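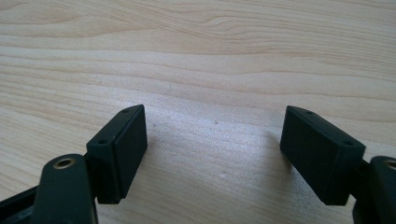
4. Setting up the open-day demonstration

Section 4 covers the visitor demonstration of the Mutumeck hand-held grippers, from clearing the table to handing a gripper to a guest. Read section 3 (charging and cable checks) first. Allow 15 minutes before the doors open. Start every session with the table clear in front of the demonstrator and the gripper fingers apart over the wood, so that visitors can see both pads before anything is picked up. Each pad block has two small screw holes along its narrow top edge. Point these out early, as people often ask how the pads are fixed.

4.1 Preparing the table

1. Wipe the tabletop and let it dry.
2. Open and close each gripper by hand five times. If the movement is stiff, swap the gripper for the spare and note it in the Skillen log book.
3. Look at both pads for grit. Clean them with a dry cloth only.
4. Bring out the objects for the first task and keep the rest in the box.

Caution: Do not use spray cleaner on the pads. It leaves a film and light objects will slip.

Note: Earlier copies of this guide, printed in April, gave a different order for steps 2 and 3. Use the order above.

4.2 Running the sponge and rack task

The sponge and rack task is the one most groups see. It needs both grippers, one in each hand, even though only one of them does the lifting.

1. Stand at the near edge of the table with a gripper in each hand.
2. Place the sponge within easy reach of the left hand. The rack goes further back, with its tall end away from you.
3. Close the left gripper on the sponge slowly. Stop when the fingers stop. Squeezing harder does not improve the hold.
4. Keep the right gripper open over the table until it is needed.
5. Lift the sponge, move it over the rack and lower it on to the flat part.
6. Open the fingers fully before drawing the hand back.

The cables should hang over the sides of the table and stay out of the working area. Check them again after each group, especially if guests have been moving about.

Caution: Keep visitors behind the line on the floor while the demonstrator is working. Cables on the floor are a trip hazard.
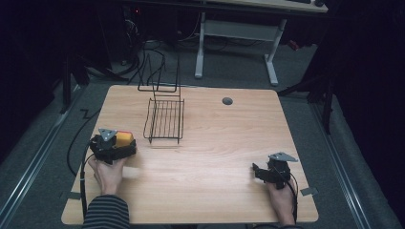
Darnell Tran wrote on the review copy that step 3 was where his group went wrong: they all closed the gripper too fast and pushed the sponge away. He asked for a practice go before the proper run, and wanted the demonstrator to say aloud when the fingers had stopped. Both changes were taken up for the session of September 15, 2021 and are now part of 4.3.

4.3 Letting a visitor try

1. Ask the visitor to take off loose bracelets and roll up wide sleeves.
2. Hand over one gripper only. Give the second when the first feels comfortable.
3. Let the visitor open and close the fingers with nothing between them.
4. Allow one practice pick of the sponge. Say "stopped" when the fingers stop.
5. Run the task once from the start.
6. Take both grippers back before the next person steps up.

Groups of up to 17 can be seen in one session if each turn is kept short. Larger groups should be split, with half going to the Obi display and changing over afterwards.

Note: Children may try the task with an adult beside them. The grippers are heavier than they look and small hands tire quickly.

4.4 Closing down

1. Stop recording, if the Claluleo software has been running, and wait for the message that the files are saved.
2. Lay the grippers flat with the fingers open.
3. Coil the cables in wide loops. Tight coils damage the ends.
4. Put the sponge and rack back in the box.
5. Write the number of visitors in the log book.

Questions about this section go to Kirstin Hepburn at the Skillen front office.

Related sections
3. Charging and cable checks
5. The Obi display
6. Faults during a demonstration
7. Booking forms for group visits
Spare pads and screws: ordering list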